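Search all topics Type here Go

Why Do Sports Clothes Hang Up So Weird?

By Yvette Zacharias
October 25, 2020
5 min read

OK so you have a pile of sports clothes. Shorts, a shiny shirt, something of your brother's. Somebody says hang it up. You hang it up. It falls down. You hang it up again and now it's sideways.

Cotton T-shirts don't do that so much. Jeans definitely don't. So what's up with the sports stuff?

Quick answer: it's slippery, it's stretchy and it's full of holes. Long answer, keep reading. Go grab a pair of gym shorts first if you've got some nearby, you'll want to poke at them.

What a rack does

A clothes rack is a very simple thing. A rod, something to hold the rod up, done. Gravity does the rest of the work. Gravity pulls every part of the shirt toward the floor, all the time, and the hanger pushes back up at the top. The cloth in between gets pulled straight. Small wrinkles kind of give up after a while. Big ones from being squashed in a gym bag, maybe not.

Gravity isn't busy only with the shirt. It pulls on the hanger too. The hook is curved so the hanger can swing until the weight is right underneath the rod. Try it: put a shirt on a hanger, but way over to one side. Let go gently. The whole thing tips. The heavy side goes down, the light side goes up, and it stays like that. To make it level you have to move the shirt back to the middle. Scientists would say you're moving the center of mass. You can say that too, it sounds great at dinner. 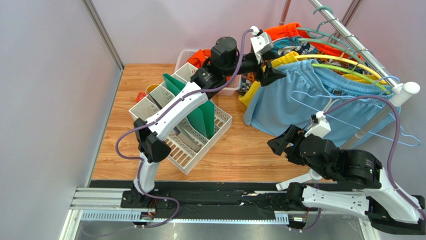 Clothes on the rack, and an off-white organizer on the tabletop.

Folding is different. A folded shirt sits in a box or a drawer and the creases stay where you pressed them. Folding saves room and it's good for heavy sweaters, becuase a heavy sweater on a hanger can get stretched out at the shoulders. Pointy shoulders. Looks like you have tiny wings. So: sweaters fold, slippery sports stuff can hang, socks go in whatever you have.

Holes on purpose

Look really close at a sports shirt. Closer. See tiny holes? That's mesh. A mesh is any cloth made with gaps in it, and the gaps aren't mistakes. A knitting machine makes them in a pattern, over and over.

Why bother? Sweat. When you run, your skin makes sweat, and the sweat has to turn into vapor and float off. That's called evaporation, and it takes heat away with it, so you feel cooler. If the air next to your skin can't move, it fills up with damp and the sweat just sits there. Yuck. Holes let the damp air out and fresh air in.

Also the thread. Lots of sports clothes are made of polyester, which is a kind of plastic pulled out into very thin threads. Cotton soaks water right up into its fibers, like a paper towel. Polyester hardly soaks up any. Water sort of spreads along the outside and dries off faster. So a polyester shirt hung on a rack is often ready before the cotton one next to it, even if they went up together.
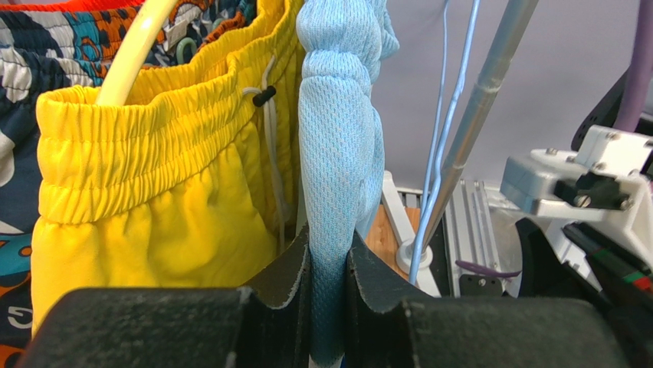
Mesh comes in lots of hole shapes. Round, square, long skinny ones. A popular kind looks like a honeycomb, or like rows of little diamonds, depending how you squint. The light blue cloth is that kind, up close you can see the weave. Notice how easily it twists? It's rolled up like a knot near the top and then goes down in a skinny strip. Bunched-up mesh is bad for drying, all those lovely air holes get squashed against each other. Shake it open. And then have a look at the waist of the yellow shorts, at all the tiny up-and-down gathers. Those are called ruching (say ROO-shing) and they're what we're doing next.

Where the gathers come from

So inside the waistband is a strip of elastic. Elastic is stretchy stuff, often thin rubber threads with ordinary thread wrapped around or woven in. When the shorts are sewn, the elastic gets pulled long and the cloth is stitched on flat. Then whoever's sewing lets go. The elastic snaps back short. The cloth can't get shorter, cloth doesn't do that, so it crumples up into lots of tiny folds.

Pull the waistband: folds vanish. Let go: folds come back. Do that as many times as you like. OK maybe not while your mom is trying to fold it.

Why does it come back, though? Rubber is made of super long molecules, all tangled like spagetti. Pull and they straighten out. Stop pulling and they go back to being a tangle, because a tangle is how they like it. (Molecules don't really like things. You know what I mean.) After years of heat and washing, some of the molecules break, and then you've got saggy shorts. Nothing to be done. New elastic, or dust rags.

The string, and the little clip thing

Elastic is good but people come in all sizes, so lots of shorts get a drawstring too. It runs in a tunnel inside the waistband and comes out the front. Pull, and the waist gets smaller. Tie it, and it stays.

Some have a cord lock. A small plastic gadget with a hole through it and usually a spring inside. Squeeze it and the string slides. Let go and the spring pinches the string tight. No knots. The yellow shorts have one, small and black, on a white cord.

What makes the string stay put is friction. Friction is the rubbing force between two things that are touching. More squeeze, more friction. Same reason a clothespin works, and a knot, and your fingers on a slippery shirt. Which brings us back to things falling off hangers...

Slippery vs. grippy

Smooth thread on smooth plastic — not much friction. Smooth thread, wide neck, plastic hanger with sloping arms? Floor. Every time.

My nephew Lieven Jansen is 11 and tested this for me at his kitchen door. He hung things on the doorknob hanger and slammed the door. (Not too hard. He was told.) The cotton shirt stayed. The soccer shirt was gone on the first slam. Then he put a rubber band around each end of the hanger and tried again, and the soccer shirt hung on for a whole bunch of slams untill he had to stop for noise reasons. Rubber is grippy. More friction. You can do this one yourself, ask first about the door.

How to hang shorts

Shorts have no shoulders. Big problem for a hanger, since hangers are basically fake shoulders.

Here are some ways:

Over the bar. Fold them in half and drape. Fine if your hanger has a bar at the bottom and the shorts are long enough. Short slippery ones slide off.

Clips. Hangers with two clips. Works great, leaves little dents sometimes.

Inside the waist. Open the waistband and put the hanger inside it so the arms push out to the sides. The elastic squeezes the hanger and holds on. It only works if the waist is a bit smaller than the hanger when nobody's pulling on it. Too big and it just drops through.

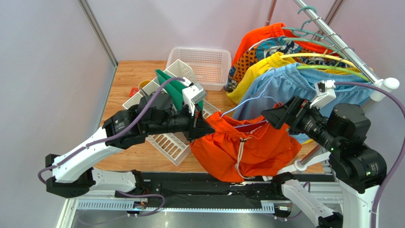

For the inside-the-waist way you want two hands, or a friend. One side each. Pull the waistband out so it's open wide, then get the hanger in, one arm and then the other. With the orange shorts you can see the band pulled out from both sides, and everything below it hangs in a loose bunch with the white drawstring dangling down the front. Leave the string outside like that, so it doesn't get caught on the hanger. Then pick your hanger. The rod has five plastic ones in a row: teal, green, white, yellow, light green. And spot the round white cap on the end of the rod! Caps like that cover the open end of a metal tube, which can be scratchy.

Does the color of the hanger matter? Nope. Gravity can't see colors. But people can, and you can use colors for a system. Green for school stuff, yellow for soccer, whatever. In our house white means "not mine, don't touch." Works on most of us.

Try it at home

You need: one pair of stretchy shorts, a ruler, a hanger.

Lay the shorts flat. Measure across the waist, don't pull. Write it down.

Pull it as wide as it goes easily and have someone else measure. Write that down too.

Now measure your hanger from tip to tip. Is that number in between the other two? Then it should hold. Smaller than both? Probably slides out. Bigger than both? Don't force it, you'll snap a stitch.

Then try the same thing with old saggy shorts and with newer ones. Which ones grab the hanger harder?

Words from this page

Mesh: cloth with gaps in it, made that way.
Evaporation: liquid turning into vapor and going off into the air.
Elastic: goes back to its old shape after you pull it.
Ruching: lots of little gathers in cloth.
Friction: the rubbing force that stops things sliding.
Center of mass: the balance point of a thing.

Next time — zippers. Why they get stuck and what the pencil trick is. Send in your stuck zipper stories before December please, I've only got two and one is mine.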